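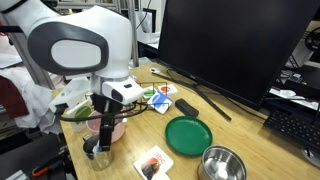
Poncombe Drop-Leaf Kitchen Table

Print this page | E-mail this page

The Poncombe is a table for kitchens that were drawn by someone who never cooked. With both leaves down it stands against a wall and takes up about as much floor as a laundry hamper. With both leaves up it is 60 inches long and seats 4 adults, or 5 if one of them is willing to straddle a leg and not bring it up again.

We have made it since July of the year Erkton stopped making theirs, which had a very nice top and a hinge you could hear from the driveway. Ours uses the Tovar bracket: a steel arm that swings out under the leaf and clicks. Wait for the click. People who do not wait for the click write to us, and their letters are mostly about soup.

The top is solid maple with an oil finish. It will mark. Coffee rings come out with a gray pad and a spoonful of oil, rubbed with the grain. Red wine takes longer. Permanent marker is part of the table now, and we suggest you try to like it. If you want a surface that stays the way it left the shop, our Zanbridge table has a sealed top and costs less, and we will only be a little hurt.

Size, leaves up: 60 x 32 inches
Size, leaves down: 20 x 32 inches
Height: 29 1/2 inches
Finish: clear oil (natural) or dark oil (also natural, but moodier)
Price: $394, chairs not included

The table ships flat in one carton. You will need a Phillips screwdriver and a second person. The instructions say assembly takes half an hour – Jovita Meléndez wrote them, and it takes Jovita half an hour. Everybody else should set aside the evening. Leave the leg bolts finger-tight until all of them are in, then stand the table up on a level floor and tighten them in turn. If it rocks, loosen everything and go around again before you blame the floor. Then you may blame the floor.

Oil the top twice in the first year and once a year after that. A bottle comes in the carton. Spread the used rags out flat to dry outdoors, away from anything you are fond of, and don't leave them in a heap. Oily rags can catch fire by themselves.

Leaves are matched to their table when the boards are cut, so we can't sell one alone. Brackets, bolts and feet we can, and the part numbers are on the sticker under the top.

Page updated 2020-10-30

Print this page | E-mail this page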